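The Plates We Keep

In the house of Anselmo Meireles, no two plates have the same parents. He lived 53 years before he bought a dish that was new, and he regrets it still – it broke in August.

Everything else came from the secondhand tables at Uldale, where he goes early and pays little. His rule is simple. A plate must be good to hold, and it must survive the sink of a man who cooks every day for two people.

I asked him if he does not want a matching set. He laughed and gave me a towel.

After lunch the dishes stand on their edges by the cloth with the triangles: a plate with a red rim, a speckled bowl in brown and gray, a pale mint one, and the big white bowl with a blue design in the middle. For the white one he paid the most, and he will not tell his wife how much.

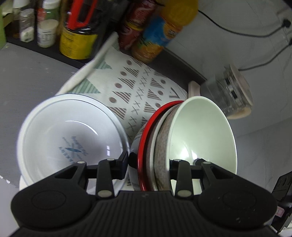
Where to Look First

Go to Uldale before the coffee stand opens, and bring newspaper for wrapping.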